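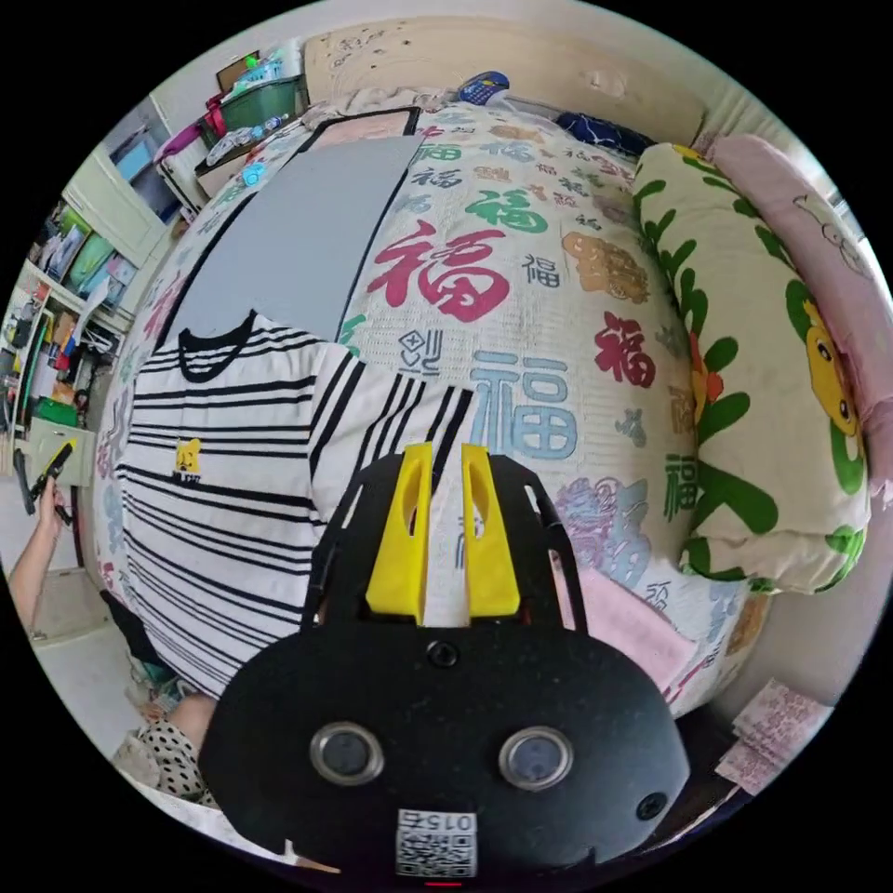 Édgar Chambi says the first gripper he put together at his kitchen table took him three evenings, and that two of those went on getting the fingers to close evenly. He told the open night in May that he would still rather build one than buy one, "even with the part I had to redo twice."

Home | About | Workshop | News | Contact

Filed under: Robotics, Member Projects

Print this page | E-mail this page

Nimstead workshop releases plans for hand-held Barkex gripper

PRILLARD, 2021-06-29 — Nimstead, the shared workshop in Prillard, has released the full build plans for Barkex, a hand-held gripper that people can make at home and use to record everyday jobs such as folding clothes. The plans, parts list and wiring notes are free to download and may be changed and passed on.

Barkex is held and worked by a person. It has two yellow fingers that stand up from a black body, with a pair of round lenses on the front face below them. The person picks things up with the fingers, and the recording is later used to train a robot arm to do the same job. The arm itself is a separate project and is not part of this release.

The design was worked out over the winter by members who met in the workshop and took the parts home between meetings. Much of the testing has been done with laundry, on beds and sofas in members' own rooms. T-shirts were chosen early on. They are cheap, every house has them, and they bunch up in ways that a box or a cup does not. Patterned bedding under the shirt has been left in place, as the group wants recordings that look like the rooms people live in.

So far members have made 631 recordings with clothes and bedding. Of these, 268 are of T-shirts being laid out or folded. The recordings are sorted with Sial, a small program also written at Nimstead, which lines up the picture with the finger movement and marks any stretch where the two do not match. Sial runs on an ordinary laptop and is included in the download.

Parts for one gripper cost nearly $70, not counting the computer. Builders will need a small screwdriver set, a soldering iron and a free table. Nimstead suggests setting aside a weekend. The side rails have to sit square to each other before the fingers go on, or one finger will drag, and the notes now have a page on checking this with a piece of folded card.

Some points are still open. The grip is tiring after half an hour or so of steady use — two members with small hands have asked for a narrower body, and a drawing for one is being worked on. Thin fabric can slip out of the fingers if it is picked up near a hem. The group has tried rubber pads and foam tape and has not settled on either. Anyone who tries another material is asked to send in the results, good or bad.

Printed copies of the plans can be picked up at the workshop desk. Members who want to build in company can book bench 4 on any open evening, and one finished gripper will be kept there for people to handle before they order parts. Builders who plan to share recordings should ask everyone in the home first and put away letters and family photos.

Questions about the build should be sent through the Contact page with "Barkex" in the subject line. Please say which version of the plans you are using — the number is on the first sheet, bottom left.

Print this page | E-mail this page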